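3.2 Work surface and enclosure

Small personal items are handled differently from dishes or clothing. They are thin, they lie flat, and parts of them move independently once lifted. Keys are the clearest case. A tag, a ring and a blade each settle at their own angle, so two placements of the same set seldom look alike. Earlier work by Rey on desk clutter grouped keys with coins and pens; we treat them as a separate class.

The surface was kept dark for all layouts. On the pale laminate used in the Caron study, bare metal was hard to separate from glare, and annotators disagreed on where a ring ended. A dark wood-grain top reduced this problem but made dust and flecks more visible. We did not wipe the table between layouts — ordinary desks are seldom clean — and the annotators were told to ignore specks and scratches.

The walls carry a high-contrast black-and-white pattern on the left, right and back. Plain walls were used in the Rurkstead pilot and gave few cues to depth near the rear of the table. Figure 3 gives two views of the enclosure. 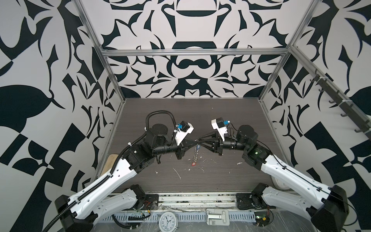
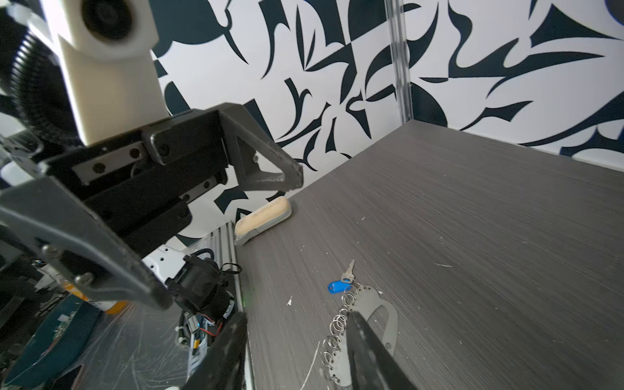 Figure 3. Patterned walls and dark tabletop, in two views. Keys with a blue plastic tag are visible in the second view.

Layouts were drawn from a pool of 150, each listing the items to be set out and the region of the table assigned to them. Orientation was left free. An item was scored as isolated if no other item touched it, and as linked if it shared a ring or chain with another. Linked items were labeled once as a group and once by part, which raised labeling time but allowed comparison with the Fledness categories. Eleven layouts were dropped before analysis — the item lists had been entered twice under different names. Agreement between the two annotators is reported by class in Section 4.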